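December, evening

I slept badly and woke up before the alarm, so I decided to go to the office early and finally put the upper floor in order. Gönül Yalçınkaya wrote to me already 2 times about it. She is right, but I don't like to be reminded in the morning, before I had my tea.

The bus was late by 12 minutes. I read the Ravn papers on the way and understood maybe half of them. When I arrived, Recep Erdem was downstairs on the telephone with the people from Stidemus, and he only raised his hand to me.

I started with the old post, because it is the easiest. There were envelopes from last spring that we never opened. One of them was a bill from Editel, which we paid in the end after the second letter, so no harm was done. Then I wiped the shelf by the stairs and my sleeves became grey. I should have brought the old pullover.

The light up there is very good at this hour. I always forget how much I like to be on that floor when it is quiet, with the railing and the trees behind the big windows. If we could agree where things belong, it would be the best place in the house to work – but each of us has another idea. I would put away everything that is made of cloth first, and then look at the cables by the desk, which I am a little afraid of.

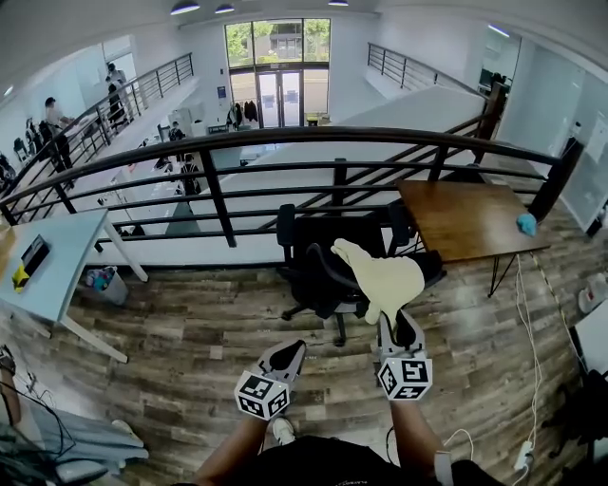

Recep thinks the desk should stay against the railing. I would prefer it to stand by the wall, so that a pen cannot roll down on somebody's head. We talked about it for too long and at 11 we went to drink coffee, still without a decision. He told me that Clurnanari wants the drawings before the holidays. I said yes, of course, and then I felt heavy in the stomach for an hour.

In the afternoon I wrote to Gönül that we have begun. She answered with only one word, "Good".

Must buy: cable ties (the pack of 100), dust cloths, tea. Call my mother tomorrow.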